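Mirkberg Parish Records Project
Progress report to the Clovutari fund
Prepared by Sylvie Kowalchuk, 2019-12-24

Status. Cataloging of the land transfer series is complete. The series came to around 3000 folders, all now listed in the Prodis database with date range, parcel number and condition grade. Rehousing into acid-free boxes is behind schedule; 400 folders remain in the original cartons at the Kennedy store.

Cause of delay. The first box order arrived in the wrong depth and was returned. Replacement stock has been received. Gordon Girard expects rehousing to finish in May.

Budget. Spending is within the approved amount. We request permission to move the unspent travel line to supplies.

Condition grading was revised after Thérèse Arsenault checked 20 folders and found that two graders disagreed on minor mold staining. The written guide now defines four grades and assigns each a color, applied as a dot on the folder tab. The colors are blue, red, green and yellow, and markers in several colors are kept for the dots. Regrading of the earlier folders is assigned to Sheldon Dhillon.

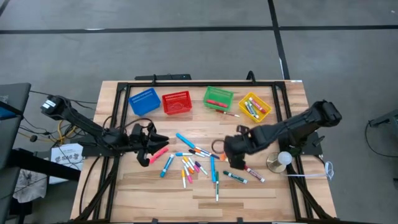
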